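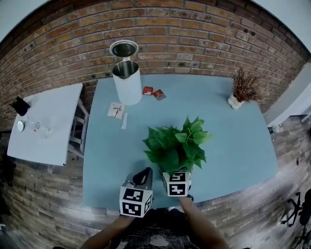
A potted plant with heart-shaped leaves on a pale blue table, with an electric kettle behind it.

Tabletop plant

A tabletop plant is a potted plant kept on a table, desk or counter instead of on the floor or a windowsill. The term covers living foliage plants and, in looser use, dried stems in a vase.

Placement

Tabletop plants share their surface with other items, most often crockery, paper and small appliances. A plant near the front of a table is easy to reach for watering but has to be moved when the surface is wiped. Broad-leaved plants need more clearance than their pots suggest - the leaves commonly spread well beyond the rim. Steam from a kettle can scorch foliage at close range, and the two are usually kept apart.

Pots and watering

Small pots dry out faster than floor planters. A plant of moderate size may take 200 milliliters of water at a time, with the excess collected in a saucer. Pots are lifted by the base or by the rim, never by the stems.

Dried arrangements

Dried twigs need no water and tolerate low light. They gather dust and are brittle when handled. A narrow vase holds the stems in a fan, though a light one tips easily.

See also

Houseplant
Saucer (pottery)
Dried flower
Electric kettle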